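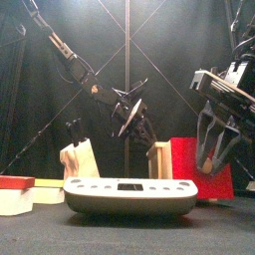
# Plultari

Two arms, one table, a curtain, and a lot of opinions about cable routing. Plultari is the name of the bench, the code that runs it, and the recordings that come off it. It lives in the Andero workshop, in the corner by the laser cutter, and it shares a breaker with the laser cutter. Plan your evening accordingly.

## Status

Works, for a generous reading of "works." The left arm is calibrated. The right arm is calibrated too, but holds a grudge after a cold start and wants a second homing pass. November was spent chasing a wrist fault that was a connector, then a different connector.

## Hardware notes

- Both arms run off the same `petersen` driver board. Revision 2 only. Revision 1 is in the drawer labeled DO NOT, and people keep opening the drawer.
- The two grippers are not interchangeable. The fingers on the right one are long and hooked, and they will find any cable you leave slack.
- Leave enough loop at each wrist for a full turn. Zip ties go on the link, never across the joint.
- Check the joint bracket screws before a long session. Thread locker helps. Optimism has been tested and does not.
- The curtain stays closed. Open it and the afternoon sun ruins everything from 3 p.m. on.

## Running it

```
git clone <your fork>
cd plultari
make setup
python -m plultari.home --arm left
python -m plultari.home --arm right
python -m plultari.record --task shuffle
```

Home the left arm first. If you do it the other way around they meet in the middle, and one of them needs a new bracket.

`--task` takes `shuffle`, `stack` or `free`. There is a `pour` in the code. Please leave `pour` alone.

## The recordings

There are 993 episodes in the current set. Of those, 542 are marked `clean`, meaning the operator finished the task without touching the stop button or swearing on the audio track. (Audio has been stripped. You're welcome.)

Each episode folder has:

- `joints.csv`: positions for both arms, left first
- `video/`: one fixed view of the table
- `meta.json`: task, operator initials, outcome, free-text gripe

Another 82 episodes have a clock offset between the arms. They carry `"drift": true` and the loader skips them by default. Pass `--keep-drift` if you like a challenge.

Objects are household stuff and toy blocks, moved between sessions by whoever was there. Don't expect the same layout twice.

## Known issues

- `pelix` (the viewer) crashes if you scrub backward past the first sample.
- Gripper force is reported in units we made up. Bigger is tighter.
- The stop button is wired correctly but mounted where your elbow goes.

## Contact

Open an issue, or leave a note on the bench for Wanda Montoya. She maintains the driver code and most of the soldering. Pull requests that fix cable routing will be merged with indecent haste.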